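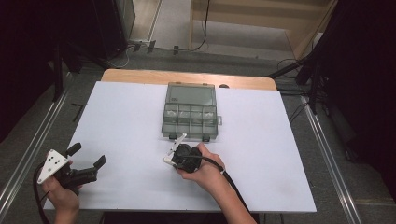 3.2 仕切り箱と作業面

図3 作業台上の仕切り箱。白い板の上に置き、長辺を奥行き方向に向けた配置。

小物整理の課題では、仕切りの付いた半透明の箱を共通の容器とした。色は煙がかった灰色。図3のとおり内部は二つの区画に分かれ、奥が仕切りのない大きな区画、手前が薄い仕切り板で区切られた小さな正方形の升の列になっている。奥の区画には透ける色付きの蓋が付く。以下、奥を「大区画」、手前を「小升」と呼ぶ。

箱の選定はMarikarの提案による。予備調査では不透明な引き出し型も試したが、中身を確かめるために開け閉めを繰り返す参加者が多く、分類の判断と記憶の負担とが分けられなかった。半透明の箱ではこの往復が減った。ただし完全に透明ではないため、升の底にある小さな品は斜めから見ると見落とされやすい。この点は4.3で再度触れる。

作業面は明るい色の木の天板に白い長方形の板を平らに重ねたもの。板を敷いたのは、天板の蜂蜜色に近い品(真鍮のねじ、輪ゴムなど)が紛れるのを避けるため。板には薄い灰色の汚れと擦れ跡があり、とくに手前右の角付近に目立つ。拭いても落ちない分はそのまま使用した。分類結果への影響はないと考えるが、検証はしていない。

床は灰色のカーペット敷き。落とした品は転がりにくい反面、小さいものは見つけにくく、探す時間は所要時間から除いた。

3.3 手順

参加者は30名、いずれもTrornhamの共用工房の利用者である。各人に48点の小物を渡し、箱に収めるよう求めた。分類の基準は指示していない。制限時間は設けず、本人が「終わり」と言った時点で終了とした。蓋の開け閉めも自由。終了後、どの品をなぜその場所に入れたかを口頭で尋ね、GaziとMessinaが別々に書き起こしを分類した。判断が割れた項目は両者で協議。

箱の向きは全員で揃えた。小升を手前、大区画を奥とする。逆向きの条件も検討したが、時間の都合で今回は見送り(次稿で扱う予定)。

3.4 結果の概要

最も多かったのは、先に小升を埋め、余りを大区画へ回すやり方だった。小升は「よく使うもの」、大区画は「そのうち使うもの」と説明されることが多い。手前にあるという位置の効果と、升が小さいという寸法の効果が重なっており、両者を切り分けるには向きを変えた条件がが必要になる。

次に多いのが形による分類。長い品は升に入らず、自然に大区画へ集まる。この場合、本人は形で分けたつもりがなく、聞き取りで「入らなかったから」と答えた例が目立った。箱の寸法が分類を決めているわけで、Eberhard式の整理表で想定する「用途が先、容器が後」という順序とは合わない。

11名は途中で一度、入れた品をすべて出してやり直した。やり直しの前後で升の割り当てが変わらなかった人もいる。所要時間はおよそ90秒延びたが、本人の満足度はむしろ高い。Abeysekara(T.)はこれを確認の動作とみるが、別の解釈もありうる。

蓋については差が大きかった。早い段階で閉めてしまい、後から出た品を小升に無理に詰める人、最後まで開けたままの人。閉めた後に再び開けるのを面倒がる発言が複数あり、留め具の操作感が分類に影響した可能性がある。留め具の硬さは未測定。

なお升に二種類以上の品を混ぜることへの抵抗は予想より弱かっった。混ぜた升には「その他」という名を与える例が多く、これは家庭の引き出しについての予備調査の聞き取りとも一致する。

前の節 | 次の節 | 目次 | 図一覧 | 文献
Rultance 収納行動研究会 お問い合わせは編集係まで 無断転載を禁じます ページの先頭へ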